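Home | News | Reviews | Tips | Forum

Keeping a console and controllers clean

Fri 14 November
Print this page | E-mail to a friend

Most slow fans and sticky buttons come down to dust and finger grease. Switch everything off at the wall before you start.
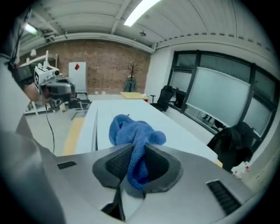
Dilruba Rathnayake
Hardware tips editor

Use a dry microfibre cloth on the casing and work away from the vents. Kitchen roll scratches glossy plastic, so keep it for the shelf. If a mark won't shift, dampen one corner of the cloth with water and go over it again – no polish, no window spray.

For the sticks on a controller, push each one to the side and run a cotton bud round the collar. A wooden cocktail stick will lift the dirt out of the seam between the two halves of the shell. Go gently near the triggers. The ones on my old Praltach pad snapped at the spring when I leaned on them.

Vents are best done with a soft paintbrush and the vacuum hose held 50 mm away. Don't poke anything through the slots. 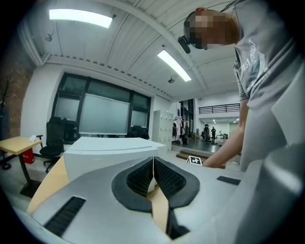
Grip pads and slotted grille.

Textured grips hold more grease than smooth ones. An old toothbrush, barely damp, gets between the dots. Wipe dry afterwards and leave the controller for 40 minutes before you plug it in.

Discs should be wiped from the middle straight out to the rim. Cartridge contacts need a cotton bud and a drop of isopropyl alcohol, then time to dry.

I do the lot every couple of months and more often in July, when the windows are open. Igor Cieślak keeps his Skenora in a closed cabinet and gets less dust, but he has to leave the door open while he plays or the fan screams.

Print this page | E-mail to a friend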